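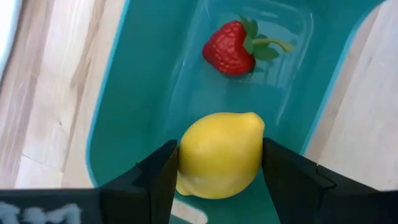
Who gets to be "regular"?

I grew up thinking my family ate food and other families ate ethnic food. Casseroles, ham, potato salad, just food! The neighbors' dinners had a country attached, and at the grocery store they had their own aisle too. I must have walked past that sign 2000 times before it struck me as strange.

I've been thinking about it again after an argument at work over a stock photo library called Staltus (we use it for brochures). Type in "family" and you get a white family on the first page, then another, then another. If you want a Black family you have to type the word. The white one comes free with the noun, and the folks who tag the pictures probably never gave it a second thought. I know I didn't, for years.

A coworker told me I was making a fuss over search results. Maybe so. But I went through our last brochure that Friday and found 13 people in it, and every caption that mentioned anybody's background was about someone who wasn't white. I wrote those captions. Nobody told me to.

I don't think guilt is much use with this stuff, and I get impatient with the kind of talk that stops there. What I'd like is duller. Tag everyone or tag no one. Call the aisle by what's in it (noodles, beans, sauces). When a novel tells me the nurse is Korean, let it tell me what the doctor is as well.

My coworker still thinks it would make for clunky captions, and she's right that a few of mine came out pretty clunky. I'm redoing them in March.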